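Clause 4 of the Uvcombe procedure said that a demonstration was valid only if the operator could state, before starting, what the finished fold would look like. Baiba Grīnberga had written it herself. She had also written the note under it, which said that "folded" was not a finished state.

She drove in from Trukska on a Friday in November to audit the cell. Maricruz Ponce had the log open when she arrived: 2643 episodes, 50 of them flagged for review.

"Flagged by whom?" Baiba asked.

"By me."

"On what grounds?"

"Clause 9. Operator intervention without a recorded cause."

Baiba signed the visitor sheet, hung up her coat and read the first ten entries standing up. Each gave a start time, a stop time and a garment class. The cause field held a single period. The form would not close on an empty field, and a period was the shortest thing it accepted.

"Who was on shift?"

"Yeoh, mostly," Maricruz said. "He stops when he thinks the cloth is going wrong. He can't say what wrong is. He says he sees it coming."

"Then he should write that."

"He did, at first. The checker at Zukirville sent it back. It wasn't on the list of causes."

Baiba turned to the list. It had slip, snag, collision, cable and other. Selecting "other" opened a second form with 135 characters of space and a required part number. She had approved that too, two years earlier, for a line that packed valves.

They went through to the cell.

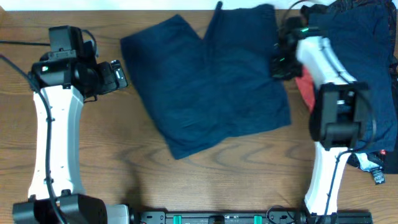
*Navy garment on the table, both arms over the work, pile at right.*

"Clause 4," Baiba said. "State the finished fold."

Maricruz looked at the cloth for some time. "Rectangle. Edges parallel to the table. No layer showing past the one above it."

"And from where it is now, would you stop?"

"Yeoh would."

"I asked about you."

"I'd give it one more grasp. Then I'd stop."

"Why one?"

Maricruz started to answer and then did not. Baiba took out a pencil and wrote on the back of the visitor sheet. She wrote slowly, crossed out a verb, and put in another.

*9.3 The operator may stop an episode on judgment. The cause shall be entered as "judgment," with the number of further grasps the operator would have allowed. No part number is required.*

"Zukirville will want a definition," Maricruz said.

"Of a grasp?"

"Of judgment."

Baiba added a line for definitions and left it blank. She dated the sheet, initialed it and marked it as a draft, revision A. Clause 2 required a second signature from someone who worked in the cell, so she held out the pencil.

Maricruz read it through twice before she took it. "Does it apply to the 50?"

"No. Rules don't run backward."

"So they stay flagged."

"They stay flagged," Baiba said, "and you ask Yeoh about each one, and write down what he says. Use the margin if the form won't take it."

Maricruz signed. Then she pulled the log toward her, found the first period, and went to see whether Yeoh was still at lunch.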